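3.2 Hanging textiles and the entry wall

Most of what households in the Lernness set call "the closet" is not a closet. It's a stretch of wall near the door where coats, throws and whatever else ends up hung together, long pieces behind, bulky ones in front. We treat this stretch as one storage unit. Earlier work on tidying (incl. our own pilot with the Falar households) coded each garment on its own, and we think that's where a lot of the disagreement between coders came from. Two people look at the same pile of cloth and one writes coat, the other blanket. Both can be right.

So, the coding was changed. Coders no longer name the item unless a collar, sleeve or hem is in view. They give three things only – color, surface (smooth, fuzzy, knit) and whether the piece hangs straight or bulges out from the wall. Anything else goes in the notes field. Rocío Manzano wrote the first version of the sheet and it was cut down to a single page after the June round, when coders complained it took 20 minutes per wall.

Figure 2 is a typical case. Long dark piece against the wall, lighter fuzzy one nearer, plain wall next to them. 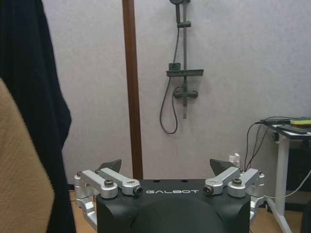
Figure 2. Textiles beside a light gray wall: tan fuzzy fabric in front, long black fabric behind. Item type left uncoded for both.

The tan piece could be a blanket or a coat and the sheet doesn't ask. Same for the black one, coat or curtain. What matters for the crowding score is that the front piece bulges and overlaps the one behind, which in our scheme moves the wall up one level. The folded, irregular edge of the black fabric is noted but adds nothing to the score. We went back and forth on this. Folds seemed like a usefull sign of crowding at first, but heavy cloth folds on its own when it hangs long, so the item was droped from the final sheet.

Bare wall is coded too. In the Zisell apartments we took 30 cm of clear wall beside the last hanging piece as the cutoff for "open", measured on site and never from the photos. Quezada used the same cutoff. Shorter gaps were coded "tight" whatever the color or weight of the cloth.

One limit – coders working from photos can't tell how many layers sit behind the front piece. Residents were asked instead, and those answers are handled seperately in 3.3.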